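Home Issues Authors Submit Search

Drendmont Papers on Film and Audiences
28th December
By the Clendum Audience Group

4. Staying for the credits

The previous section dealt with how people choose a seat. We turn now to how they give it up. Most work on film audiences stops when the story does, and treats the end credits as a kind of weather through which the public must pass to reach the car park. Our notes from the Clendum suggest a good deal goes on in that stretch, some of it more heartfelt than anything that went on during the film.

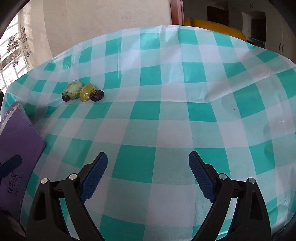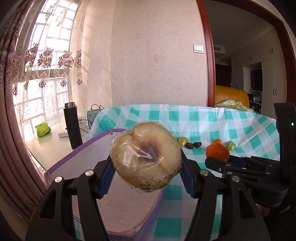
Figure 2. Items on a checked cloth (first) and a round bun in a clear plastic bag (second).

4.1 Setting and method

The Clendum is a single-screen cinema in the middle of Drendmont. It has one aisle, a door at the back and a second door beside the screen which is opened only when the manager is in a good mood. We sat in on eight evening showings, four of Worku and four of Skikasik, and kept notes from the back row. Worku is a slow family drama that ends on a closed gate. Skikasik is a loud adventure with a short extra scene tucked after the credits, a fact known to everyone under the age of 20 and to hardly anyone over it.

We wrote down when people stood, when they left, and what they said on the way, where it could be heard. The house lights at the Clendum come up halfway through the credits by long custom, so we were able to see our own handwriting for the second half, which explains the uneven quality of the first. We didn't approach anyone until they had reached the foyer. A few were then asked what they had thought of the ending. Readers who have tried to interview a person looking for a glove will know the limits of this method.

The credits of Worku run for under 10 minutes but feel longer. Those of Skikasik are longer still, and list a great many people who drew smoke.

4.2 The first to rise

At every showing there was a group that stood up before the first name had appeared. We had expected these to be people who disliked the film. Several of them, on reaching the foyer, praised it warmly and at length, and one man spent more time telling us how much he had enjoyed Worku than he would have spent sitting through its credits. Early standing is a poor guide to opinion. It's a much better guide to where the person has parked.

Rising is also catching. Once one person in a row stands, the others must choose between standing too, swinging their knees to the side, or pretending to be moved. The third option was popular at Worku, which offers some cover for it. At Skikasik the knees did most of the work. We saw a whole row get up for one person, look at one another, and sit down again looking faintly cheated.

A further point concerns coats. People who had kept their coats on their laps left sooner than people who had put them under the seat, and we were tempted to draw a grand conclusion from this until we noticed that the first group had mostly arrived late. Lateness at the start and haste at the end may come from the same habit of mind. They may also come from the same bus. The last bus leaves the square at a time that suits the driver and no film yet made.

4.3 The stayers

Those who remain to the end fall, loosely, into people who are waiting for something and people who aren't. At Skikasik the first kind ruled. Younger viewers held their seats with great calm while their parents hovered in the aisle, half in their sleeves, asking what on earth they were waiting for. The extra scene, when it came, was greeted with cheers by the first party and with blank politeness by the second. In the foyer, one father described it as "the bit with the other fellow". His daughter declined to be seen with him.

At Worku there was nothing to wait for, and those who stayed seemed to stay for the music, or for the dark while it lasted. At one showing in the second week, 19 people were still seated when the screen went blank, the largest such group we recorded. None of them spoke. One was asleep, and we have left him in the total on the grounds that we can't prove he wasn't moved.

Talk during the credits was of a different sort from talk in the foyer. In the seats, people asked each other questions: was that the brother, had she known all along, who was the woman with the dog. By the time they reached the door the questions had hardened into views. A couple who had agreed in row F that they didn't follow the last part of Worku were heard by the ticket desk explaining it to their friends. If critics wish to catch an audience in the act of making up its mind, we'd suggest they turn round in their seats while the names are going up.

4.4 The lights

It would be unfair to leave the subject without a word on the switch. When the lights come up, the credits lose whatever hold they had. At each of the showings we attended, more people got to their feet in the moments after the lights changed than in any other part of the credits. This seems to hold whatever the film. We asked if the lights might be kept down until the end for one week, by way of comparison, and were told that the cleaning had to start at some point. A trial is now promised for January, when trade is thin and fewer people will trip.

We make no large claims for these notes. The Clendum is one cinema, its heating has opinions of its own, and on the coldest night the early leavers may simply have been making for the radiator in the foyer. The two films also drew such different crowds that any comparison between them is partly a comparison between people who bring their own tea and people who don't. Still, the pattern of early praise and early exit was steady enough that we now distrust any measure of liking based on who is left in the room. We return to this in the next section, with the comment cards, most of which are about the car park.

Also in this issue

Where people sit and why they deny it
Comment cards: a reader's guide
Trailers seen twice in one evening
The interval, in memory and in fact
Notes on whispering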